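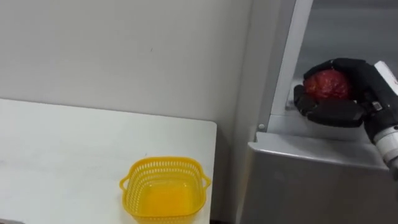
The yellow basket on the table by the wall.

Part-Time Evening Host, Zikum Repair and Lending Room

Posted 2025-10-25
Location: Coten, second floor, over the bakery
Hours: 17 a week, evenings plus one long weekend shift
Reports to: Mbali Msimang

Zikum is a lending room. People borrow things they need twice a year and would otherwise buy, store badly and trip over. We have tile cutters, cake pans in the shape of numbers, a carpet cleaner with a waiting list, folding chairs, a tent that sleeps six if they are close friends, and a great many drills. At the last stock check we had 2644 items on the shelves and 370 out on loan, of which a fair share were late. One night a week we also run a repair table, where people bring in a toaster and leave with a toaster and some opinions.

We need someone to run the room in the evenings. The person who has been doing it, Vusumuzi Masilela, is moving to the daytime desk so that he can eat dinner at dinnertime. He will train you. He will also tell you about the carpet cleaner, at length, and you should let him, as it will save you a bad night later on.

What you would do

You would open up at four, turn on the lights (the switch for the back half is behind the ladders, and yes, we have asked the landlord) and check returns back in. Checking in means looking at the thing, plugging it in if it has a plug, and counting the parts against the card. A pasta machine without its handle is a doorstop, and the time to find this out is while the borrower is still standing there.

You would sign up new members. It takes ten minutes if they have brought proof of address and forty if they want to tell you they had no idea this place existed. Both kinds of member pay the same fee.

You would chase late items by phone and by text. We don't charge late fees. We tried them for a year and found that people with a late fee stop answering the phone, and then we have neither the fee nor the sander. You will need a manner that is friendly and does not go away.

On repair night you would greet people, write up tickets, and keep the line moving. You are not expected to fix anything. Léonie Guérin runs the bench and has firm views about who touches the soldering iron. You are expected to tell someone, kindly, that their blender is dead.

At close you would cash up, sweep, take the trash down and lock both doors. The lower door needs a shoulder.

What we are looking for

Someone who can talk to strangers for five hours and still be civil to the last one. Past work in a store, a library, a hotel desk, a school office or a busy bar would all count. So would raising several children, though please put something else on the form as well.

You should be able to lift a box of 40 plates, or be good at asking for help with it. You should write clearly enough that the day desk can read the handover book. We have had a long run of entries that say "saw back, bit off, see me," and everyone has now seen everyone.

You do not need to know tools. Most of what you will need is on the cards, and the rest you will pick up from members, who love to explain things. A second language spoken around Coten would be very useful. So would patience with our booking software, which is called Veloso and was set up long before any of us got here. It believes that every loan starts at midnight. We have learned to live with this.

What we can't use is someone who wants to reorganize the shelves in the first month. The shelves are in an order. It is Unathi Masilela's order, it makes sense to her, and she can find a hole saw in the dark. (Unathi and Vusumuzi are sister and brother. They do not work the same shifts, by mutual request.)

Pay and the rest of it

The pay is 892 a month before tax, paid on the last working day. We know what that is and what it isn't. Hours are fixed, so you can take a second job without wondering what next week looks like. You get paid vacation, a free membership, first pick when we retire old stock, and whatever the bakery has left at six – usually the seeded rolls, which don't sell for a reason.

The room is warm in winter. In summer it is also warm.

The post is for one year to begin with. Our funding comes up again in April, and we expect to renew it, but we expected a new boiler too, so we would rather say so here than in a meeting. If we get the money, the job becomes permanent with no second interview.

How to apply

Please send one page telling us what you have done for work, and why evenings suit you. Then add a few lines on something you borrowed and how it went back. We read these with real interest. There is no form and no cover sheet, and we don't need a photo of you.

Drop it at the desk any time we are open, or mail it to Zikum, care of Precious Bañez, at the Coten address. Precious handles all hiring and will write back to everyone, including the people who don't get it. If you need a different format, or want to talk it over by phone first, leave your number at the desk and she will call.

Interviews will be at the room and last half an hour. Mbali and Precious will ask the questions. After that we will ask you to spend an hour on a shift with Vusumuzi, paid, to see how you take to each other and to the lower door.

If you applied last time, please do apply again. We had one job and several people we liked. Members are welcome to apply too, but bring back the tent first.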